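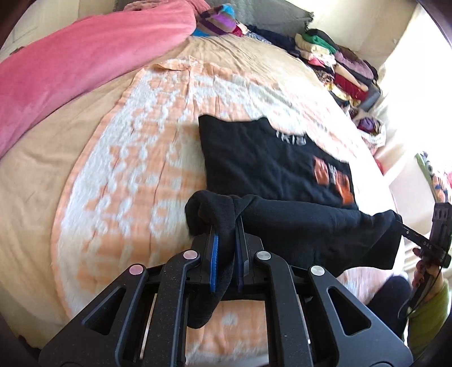
Gosto

Gosto moves a blog or small website from one web host to another. It copies the files and the database, rewrites the old addresses, and checks that every page on the old server answers on the new one. It runs from the command line and needs nothing installed on either host beyond SSH access.

Current release: 2023-11-19
Maintainer: Obsa Yilma
License: MIT

What it moves

Posts, pages, comments and drafts
Uploaded media, with original file dates kept
Theme and plugin folders
Redirect rules from .htaccess (Apache only)
Scheduled posts, as long as the time zone is the same on both servers

Mail accounts are not moved. Neither are DNS records or SSL certificates. Set those up at the new host before you start, or visitors will land on a warning page once the domain is switched.

Requirements

Python 3.8 or later on your own computer
SSH login for the old host and the new host
MySQL or MariaDB on both ends
Free disk space on your computer equal to 2 times the size of the site

The last one catches people out. Gosto keeps the downloaded copy and the rewritten copy side by side until you run the clean command.

Install

pip install gosto
gosto init mysite

The init command makes a folder called mysite with a settings file in it. Open the file and fill in the two server blocks. Passwords can go in the file, but a key is better. If you use a password, keep the folder out of version control.

Usage

gosto pull mysite
gosto rewrite mysite --from oldname.example --to newname.example
gosto push mysite
gosto check mysite

Run them in that order. If the domain name stays the same, skip rewrite. Pull can be stopped and started again and will pick up at the last finished file. Push can't do that yet, so a dropped connection means starting the push over.

Put the old site in maintenance mode before the pull. Comments that come in after the database is copied will stay on the old server. There is a merge script in the contrib folder, written for one particular site, and it will need editing for yours.

Media folders

Some hosts limit the number of files in one folder. Gosto reads the limit from the settings file (max_files) and splits larger folders by month. Links inside posts are updated to match. Links from other websites to your images are not, so turn on the media redirects option if your pictures get a lot of outside traffic.

The demo site in the demo folder is a small secondhand clothing blog with a few posts and full-size photos. It is there so you can practice a move before touching your own pages. 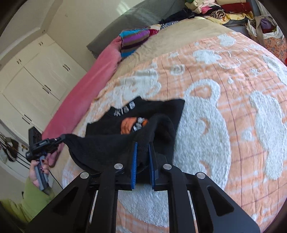

Black garment with an orange graphic.

To load the demo, run gosto demo load. It creates its own database and won't write to any other.

Test moves

The largest site moved so far had 2465 posts and 181 plugin and theme files changed by hand. The check step reported 495 addresses that did not match. Nearly all were tag pages with accented letters, which the older database stored in a different character set. That was fixed in the February release. If you are still on an earlier version, upgrade before you pull.

Tested hosts

Prernier shared plan: works
Akanda shared plan: works, but SSH has to be switched on in the control panel first
Akanda managed plan: pull works, push does not (read-only plugin folder)
Cister: works with the slow option, otherwise the connection is closed during large uploads

Reports for other hosts are welcome. Please say which plan you were on and paste the last lines of gosto.log. Take your database password out of it first.

Known problems

Serialized widget settings longer than the column width are cut short. Check your sidebars after the move.
File names with a trailing space fail on Windows.
The check command counts a password-protected page as missing.
Multisite installs are not supported. Pull will run on one without complaint and only bring down the main site.

Going back

Nothing is deleted from the old host. If the new site has problems, point the domain back and turn off maintenance mode. Don't cancel the old hosting plan until the check comes back clean and you have opened a few of the older posts yourself.

Contributing

Open an issue before sending a large change. Small fixes can go straight to a pull request. Tests are in the tests folder and run with pytest. Two of them need a local MariaDB server and are skipped if there isn't one.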